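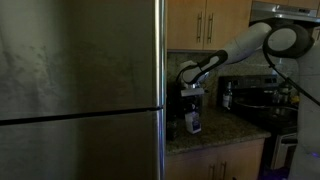

Gripper comparison group
Minutes of the December meeting, Stunville site, kitchen room

Present: four from the test group, two from Sheehan (by phone until 10.40), one from Rinus.
Apologies: the purchasing office.
Meeting opened at 10.00.

1. Minutes of the last meeting
Agreed, with one change. Under item 4, "finger pads" should read "finger tips". The pads have not been altered.

2. Matters arising
The spare wrist cable has been ordered. Sheehan still owe us the drawing for the adaptor plate and will send it before the next block of runs.

3. Results so far
The first block is complete: 324 picks with the long-fingered gripper and 200 with the Rinus two-finger unit. The remaining Rinus runs were put off when the unit went back for a new motor board. The totals should not be set side by side until both grippers have done the same list of objects.

The long fingers did well on small things near the back of the worktop, where the Rinus housing tends to touch the wall first. They did less well on jar lids and anything with a smooth round side. Of the 324 picks, 16 were stopped by the operator. Most of those were on the stove side, with the arm reaching across at a low angle.

Rinus asked whether the stopped runs count as failures. Agreed that they are listed separately and the reason written beside each one.

4. Controller
The Plornix controller was tried for one morning in place of the present one. Movement was smoother on the way down but it took longer to settle before closing. The meeting did not agree on whether this matters. One member felt that a slower close would be acceptable in a home kitchen. Sheehan would like to see the force readings before giving a view. To be brought back next time.

5. Cameras
Shiny surfaces are still a problem. Depth readings from steel doors and handles come and go, and the granite pattern does not help when the object is small and silver. Two proposals were heard: a second camera on the wrist, or better lighting under the cabinets. Lighting to be tried first as it costs less. Up to 800 pounds may be spent from the existing budget.

6. Safety
The stove stays off at the isolator during all runs. The low approach over the cooktop is not to be used at full speed until the stopped runs have been looked at.

7. Actions
Test group: finish the Rinus runs, same object list, same order.
Test group: get prices for lights and fit one set.
Sheehan: adaptor drawing.
Rinus: confirm the closing force with the new board fitted.
Test group: send the Plornix force readings to all.

8. Any other business
The shared folder is nearly full. Old video to be moved to the archive drive, keeping the stopped runs where they are.

Next meeting in January, same room, 10.00.
Meeting closed at 11.25.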